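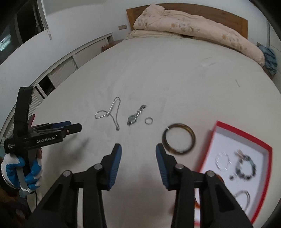

March 22, 2021

Jewelry sort, bimanual, bedroom site (Wemcombe). Notes on segmentation and the second pass over the labels.

Task as written on the sheet: pick each piece off the bed, place it in the red tray, one piece per grasp, either hand. Stop when the sheet is clear. Order free.

Total after merging with the January set: 1,363 grasp segments. A segment runs from first jaw motion toward the piece to jaws open over the tray. Anything where the jaws close twice on the same piece without lifting is one segment with a retry flag. In January we cut those into two, so the old files had to be redone before the merge. The script for this is in the Cordeiro folder, resegment step only. Do not run the export step from that folder, it still writes the old column order.

Retry flags by type of piece, worst first:

Chain necklace. By far the worst. Jaws close on one strand, the rest drags, operator lowers and tries again. Labelers disagreed on when the lift starts. New rule: lift starts when the last link leaves the sheet, and if that moment is hidden, use the height of the wrist instead and mark the segment H.

Small ring. Lies flat, little to grab. Two habits among operators: press down into the mattress and close, or push the ring against a crease and close. Both work. The second takes longer. Labeled as separate strategies from now on (R1, R2).

Watch. Fine when gripped across the bracelet. Gripped along it, the bracelet folds and the watch swings. No change to the labels.

Bangles. Few retries. One odd case: a bangle set down on its edge in the tray and rolled out again. Counted as a place failure, kept in the set.

Jaw width signal. The blue pads compress, so the reading at contact with the ring and the reading fully closed on nothing are close together. A fixed threshold will not separate them. Tried using the slope over the last part of the closing motion. Better, but it fails when the operator closes slowly. Left the threshold in for bangles and watch, slope for ring, and the chain goes to hand labeling. This is ugly and I would like one rule for everything, but the policy training at Sostside only needs a held / not held bit and this gives it.

Tracking. Plain white sheet is a problem. With both hands low over the bed the wrist view has few features to hold on to, and pose drifts until the headboard or the cabinets come back in. 61 segments dropped for drift, nearly all of them from long ring attempts. The patterned duvet helps when it is in view. Asked operators to start and end every episode with the cameras up toward the headboard, which gives the solver something at both ends.

Relative pose between the two hands is worse than either alone. For this task it matters little, as handovers are rare. For the necklace untangling task it will matter a lot.

Small run with the trained policy at Putetville, bangles only, 100 trials on the bench there, logged but not scored yet. No point comparing until the chain labels are final.

To do:
Redo H marks on the January chain segments.
Check time offset left to right, 2 files look shifted.
Ask Sostside whether they want R1 and R2 kept apart or pooled.
Try a patterned sheet, same pieces, same order, and compare drift.
Write the tray rule down properly: a piece resting on the rim is not placed.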